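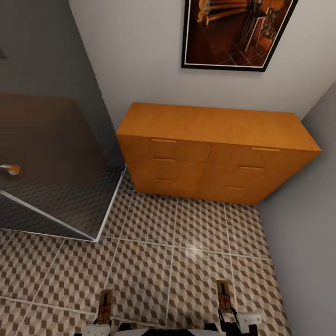
Simulated bathroom, dresser end. Grippers open.

3 min read

December 23, 2019. Visit to the Redside open day

Went over to Redside with Ningsih and Blagoje for their simulation demo, and I'm still buzzing! Stavros Mladenović drove the simulated robot around a small bathroom and let us shout requests. The floor is a cube illusion pattern all over, which I loved at once (Blagoje said it made his eyes swim). The glass panel is a great touch too, smoky enough to make you look twice at what's behind it.

They were on scene 40 of the Uldale set. Ask for the seed list, Ningsih wants to rerun 1365 on our machine.

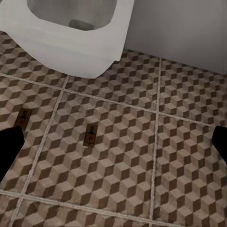 Floor views

My favorite part. Stavros switched to looking down past the fingers, with the toilet up in one corner and little dark bottle markers on the tiles. I asked whether all those repeating cubes would trip up our Villex tracker, and we got into a long, happy argument about grout lines. I say follow the grout and ignore the cubes.

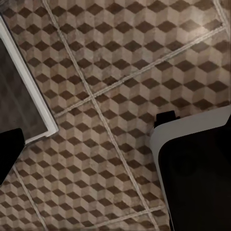
Blagoje wants to try the cubes first, so we'll do both, 2 runs each, and compare after the break. Slavica has the tracker build. Need to send Stavros our notes and thank him properly!

We use cookies to remember your settings. Accept / Decline
© Stojanović Workshop | Contact | Back to top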